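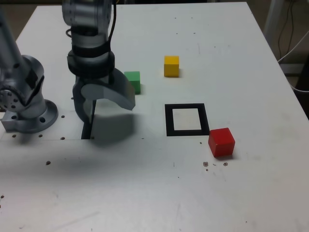

Restiron erweitert sein Angebot für Ausbildung und angewandte Forschung und bringt im Juni den Robotik-Baukasten Kartha in einer überarbeiteten Fassung auf den Markt. Das System richtet sich an Berufsschulen, Hochschulen und betriebliche Lehrwerkstätten, die Greif- und Ablageaufgaben auf einem gewöhnlichen Arbeitstisch unterrichten wollen. Zum Lieferumfang gehören ein Roboterarm mit Zweifingergreifer, die Steuerung, ein Satz Übungsobjekte sowie die Programmierumgebung Lestix. Die Einstiegsübung kommt mit wenigen Mitteln aus: ein grüner, ein gelber und ein roter Würfel auf weißer Tischfläche, dazu ein schwarz umrandetes Quadrat, in dem die Würfel abzulegen sind. Die Reihenfolge und die Ausrichtung der Würfel legt die Lehrperson fest.

Kartha wurde am Standort Brivdale entwickelt und dort zusammen mit Lehrkräften der beruflichen Bildung erprobt. Die Rückmeldungen aus der Erprobung betrafen vor allem den Aufwand bei der Inbetriebnahme. Restiron hat daraufhin die Montage vereinfacht: Der Arm wird über einen runden Flansch mit der Tischplatte verschraubt, eine Bohrschablone liegt bei. Vom Auspacken bis zur ersten Bewegung vergehen nach Herstellerangaben 30 Minuten. Wer bereits eine Tischplatte der Vorgängerversion besitzt, kann diese weiterverwenden.

«Die Ausbildungsbetriebe haben uns deutlich gesagt, dass sie kein weiteres Gerät brauchen, das nach der Einführungswoche im Schrank steht», erklärt Damian Gasser, Leiter des Geschäftsbereichs Bildung bei Restiron. «Wir haben deshalb mit den Übungen begonnen und die Technik danach ausgerichtet. Eine Lernende soll am ersten Vormittag einen Würfel greifen und im Zielfeld absetzen können. Im zweiten Lehrjahr arbeitet sie auf demselben Tisch an der Abstimmung zweier Arme.»

Der Betrieb mit zwei Armen ist in der überarbeiteten Fassung erstmals ohne zusätzliche Steuerung möglich. Beide Arme werden auf derselben Platte montiert und teilen sich den Arbeitsraum. Lestix überwacht die Abstände und hält die Bewegung an, sobald ein einstellbarer Grenzwert unterschritten wird. Die Greifer lassen sich einzeln ansteuern, Öffnungsweite und Schließkraft sind stufenlos wählbar. Für den Unterricht können Lehrkräfte bestimmte Funktionen sperren und zu einem späteren Zeitpunkt freigeben.

Programmiert wird wahlweise durch Führen des Arms von Hand, über grafische Bausteine oder in Textform. Aufgezeichnete Bewegungen können gespeichert, verglichen und in der Gruppe ausgewertet werden. Hochschulen erhalten darüber hinaus Zugriff auf die Rohdaten der Gelenkstellungen und können eigene Auswertungen anbinden. Die Software läuft lokal im Netz der Schule, eine Anmeldung bei einem externen Dienst ist nicht erforderlich.

Das begleitende Lehrmittel umfasst 6 Module mit insgesamt 30 Übungen. Die Module bauen aufeinander auf und reichen vom einfachen Anfahren einer Position über das Sortieren nach Farbe bis zur Fehlersuche an einem absichtlich falsch eingerichteten Greifer. Zu jeder Übung liegen ein Arbeitsblatt, ein Lösungsvorschlag und Hinweise zur Beurteilung vor. Das Lehrmittel erscheint zunächst in deutscher Sprache; eine französische Ausgabe ist in Vorbereitung.

Für Lehrkräfte ohne Vorkenntnisse in der Robotik bietet Restiron eine eintägige Einführung in Brivdale an. Auf Wunsch findet die Schulung auch an der eigenen Einrichtung statt. Sie behandelt Aufbau, Sicherheit am Arbeitsplatz, Wartung der Greiferfinger und die Verwaltung mehrerer Geräte in einer Klasse. Ersatzteile werden einzeln geliefert und können von den Einrichtungen selbst eingebaut werden.

Kartha ist ab Juni direkt bei Restiron erhältlich. Bildungseinrichtungen können das System vor einem Kauf mietweise im Unterricht einsetzen; die Mietkosten werden bei einer späteren Bestellung angerechnet. Bestehende Kundinnen und Kunden erhalten die neue Version von Lestix ohne Aufpreis. Preislisten und technische Datenblätter werden auf Anfrage zugestellt.

Über Restiron
Restiron entwickelt und fertigt Lehr- und Laborsysteme für Automation und Robotik. Das Unternehmen mit Sitz in Brivdale beliefert Berufsschulen, Hochschulen und Ausbildungszentren der Industrie.

Medienkontakt
Restiron, Geschäftsbereich Bildung
Damian Gasser

1533 Aufrufe
6 Mal geteilt
0 Kommentare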